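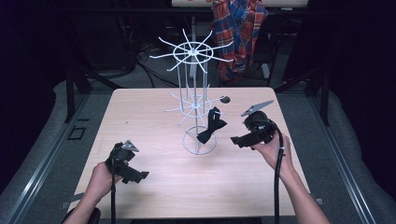
*A bow tie on a wire rack at Sisholm, and the hand-held grippers used to work it.*

The company would like you to look at the grippers. The people who work with them mostly talk about their forearms.

Sisholm packs and displays small accessories for menswear shops: bow ties, pocket squares, suspenders, the odd novelty sock. For years the display side meant a person taking a tie out of a tray, finding the right spoke on a wire spinner, and hanging the thing so it faced the customer. It paid a little over what the warehouse floor paid, and you could do it while talking.

Since July, part of that crew has done the same job holding a black gripper in each hand. The point is to record how it's done, so that a robot system called Luvar can someday do it without them. Lacroix, the outfit selling Luvar, calls these workers "demonstrators." On the schedule at the Dreltusgate building they are still listed under Display.

A shift of demonstrating runs in blocks of 30 minutes, with a break of eight after each. The target is set for the room, and the board by the door had it at 1,444 hangs the week I visited. A hang counts if the tie goes on cleanly. A fumble gets marked and thrown out, or kept in a separate pile, depending on whom you ask.

That pile bothers me more than it seems to bother anyone in management. Anybody who has hung ties for a living knows the work is mostly fumbles, quickly fixed. The fabric slides. The rack turns when you don't want it to. A good hanger catches all this with a fingertip and never thinks about it. Flat metal jaws have no fingertip, and a person holding them has to learn the job over again, slower, as a kind of beginner. What gets recorded is a skilled worker doing an impression of a machine.

Lacroix's answer is that this is fine, that the machine will have jaws too. Fair enough. But it changes what the company is buying. The old hands were told their experience was the reason they were picked. Several told me a new hire gets the knack of the grippers just as fast, and two said faster, with less to unlearn.

The pay is the same as before. The sore spots have moved, from the lower back to the wrists. Talk has dropped off, too. It's hard to gossip while lining up a spoke, and supervisors would prefer you didn't try.

I asked when Luvar would hang ties for actual customers. I was given a season, then a different season. The demonstration I was shown had the system place a tie on its third attempt, to applause from the people who had brought it. A woman from Display, standing at the back, hung one by hand on her way out the door.

None of this means it won't work. Plenty of dull machines have come good after a worse start, and there are 38 people on the display crew who would be foolish to bet their rent against it. What they have asked for is modest — a written promise about who gets moved where, and some say in how long a block lasts. So far they have a slide with the word "transition" on it.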